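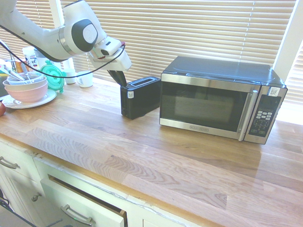 Print this page | E-mail this page

Progress report to Vovance: safe working practice for arms in home kitchens

Prepared by Imelda Agbayani, Etar, 4 Jan 2019

The draft code of practice now has 31 clauses, up from 22 in May. Clauses on cable routing, stopping distance and counter appliances are complete. Those on shared use of the room are still with Madigan for comment.

Work in this period centred on tasks at the toaster. The speed limit near any appliance stays at 400 mm per second, measured at the fingertips, and the operator must have the stop button in hand before the arm is enabled. Clause 12 was rewritten: appliance cords are to be traced to the outlet and recorded before each session. 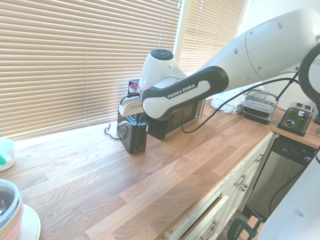 Clause 14 covers the arm's own cabling. A loop must be long enough for full wrist travel – a tight cable was the most common fault in the Brimska trials – and short enough to stay off heating elements. Drawers and doors within reach are to be logged as open or closed at the start, as the planner treats them as fixed.

We logged 47 sessions under the draft rules. Operators departed from the checklist in 3 of them, each time by skipping the cord record. The form has been moved to the first page of the session log.

Spending is within budget. The remaining instalment will cover the outside review and a plain-language edition for site staff.

Comments (3)

kmr: Is the 400 limit for contact tasks as well, or only free motion?

I. Agbayani: Free motion only. Contact tasks are in clause 17.

Dellwood: Please number the tables in the next draft.

Print | E-mail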